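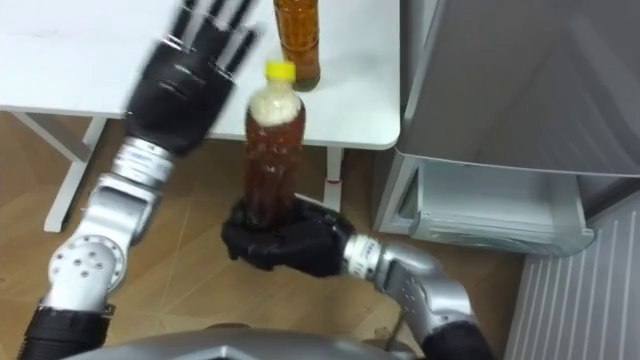

Right hand closed round the bottle with the yellow cap, left hand open over the table, and the fridge drawer waiting alongside.

Hello again, and thank you for your patience with us! The gallery has been quiet since June, and plenty of you have written in to the Benítez bench wanting to know how we look after the humanoid (we call it Orero, after the first job we ever set it) and how it is getting on with its bottles. So I have put together a page on the setting-up and the looking-after, with the pictures dotted through it, and I hope you will forgive me if I wander a little as I go.

The bottle job sounds like nothing at all. There are drinks on the white table and a drawer in the grey refrigerator, and we would like the drinks in the drawer. You and I would do it while talking on the phone. For Orero it means a morning of getting ready, and most of that is done by people on their knees with a torch.

We begin with the hands. Every finger joint is opened and closed slowly, first the left hand and then the right, and we listen as much as we look. A dry joint has a small click to it that you learn to hear across the room, even with the fan going. Then come the wrists and elbows, where dust likes to settle in the little round holes of the covers. A soft brush is best for that, and please do not be tempted by compressed air, which only drives it further in. The screws get a quarter-turn check with the short driver and a note in the book, which has reached page 66 and smells faintly of tea.

After that it is the grip. A plastic bottle gives when you squeeze it, so we set the closing force on a full one and leave it well alone for the rest of the session. We were forever fiddling with it in our first year at Lonport, and I can promise you it never did us any good — the setting we ended up with was very nearly the one we had started from. 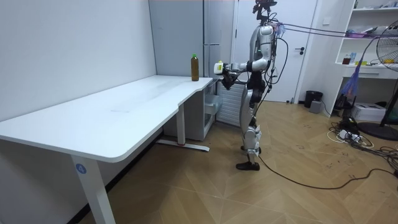 Orero at the end of the long desk, arm forward, with the green-capped bottle standing on the top.

Cables are the part I get asked about most. The bundle from the head and upper back goes up and away towards the corner, and it needs enough slack for the robot to turn without tugging. The power cable runs off across the floor from the feet in a good wide curve. We like a curve there, as a straight run goes tight the moment somebody shifts a foot. Walk the whole length of it before you switch on, and have a look at the plugs while you are down there.

Last of all we check where the feet are. Both should be flat and close together, knees a touch bent, and the desk within comfortable reach of the arm. If the reach looks long, move the robot and leave the desk be!

Our next page will be on changing the finger tendons, which is fiddly but rather lovely work once you have a decent lamp.

Recent galleries
Udent gripper pads, old and new
Re-lacing a cable bundle in an afternoon
Job 488: a stiff shoulder and how we freed it
The Lonport open day

Contact the bench | © Benítez, Lonport | Page updated September 25, 2020 | Back to top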